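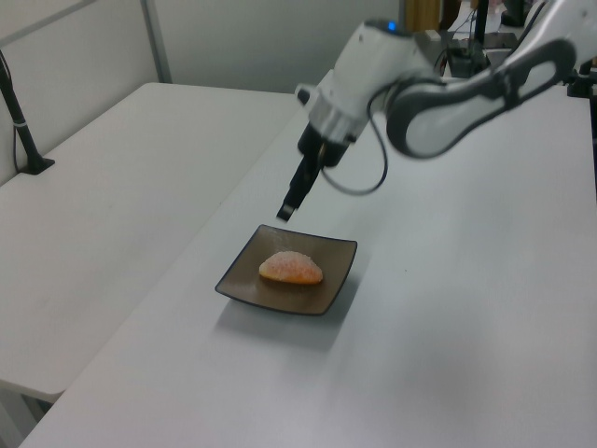
Astivico Opens Second Recording Station, Commits to More Pastry

PLOREL, September – Astivico, which makes training data for companies that would like their robots to be useful in kitchens, today announced the opening of a second recording station at its Plorel site. The station will be devoted to tabletop food handling, a field in which the average four-year-old still holds a commanding lead over the machines.

The work goes like this. An operator guides the arm through a short task, such as moving a baked item between a plate and the table. The arm's joint positions, the state of the gripper and the views from several cameras are all saved together. Then the item is put somewhere slightly different, and the operator does it again. After that, the operator does it again. Astivico calls this a collection shift. Operators have other names for it, which the company has chosen not to trademark. 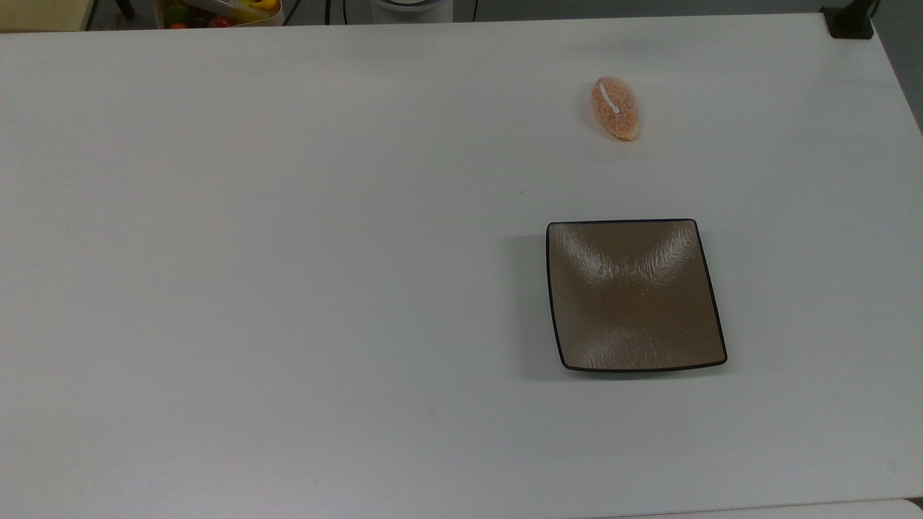

A plate and a small sugar-speckled roll on the recording table at Astivico's Plorel site.

The new station doubles the company's capacity and runs two shifts a day, the first starting at 7 a.m. Its opening task list has 11 entries, all of them things a person does while thinking about something else. They include putting a roll on a plate, taking it off again, turning a plate to face the other way, and nudging an item back from the edge of the table.

"Customers often ask us for something more dramatic," the company said in a statement. "We ask them whether their robot can put a roll on a plate. There is usually a pause, and then we send them a quote."

Recordings from the station will go into Dovon, Astivico's library of demonstrations for learning systems. Each entry carries a plain-language instruction, a start and end time, and a note on whether the attempt did what the instruction asked. Failed attempts stay in the library under their own label. Earlier releases left them out, and customers complained that their models had no idea what a mistake looked like, though the models were making plenty of their own.

Dovon's next release also changes how object positions are chosen. Operators previously placed things wherever they liked, and reviewers found that people who are told to be random will put the plate in front of themselves nearly every time. Positions now come from a generated list, including several that operators have described as annoying. Lighting and camera settings are logged at the start of every shift, and any recording with a missing camera view is sent back to be done over.

Ammann, which builds serving equipment for cafeterias, will be the first customer to receive data from the new station. It plans to use the recordings to train a system that plates baked goods at a counter. Delivery will take place in two parts, with the single-item tasks first and the crowded-plate tasks later – a schedule both companies describe as realistic, a word neither used last time.

About Astivico
Astivico records, labels and reviews robot demonstrations for companies working on manipulation. Its Plorel site houses both of its recording stations, its review desk and a coffee machine that is still operated by hand.

Requests for sample recordings and station visits can be sent to the Astivico press office. Visitors are asked not to lean on the tables.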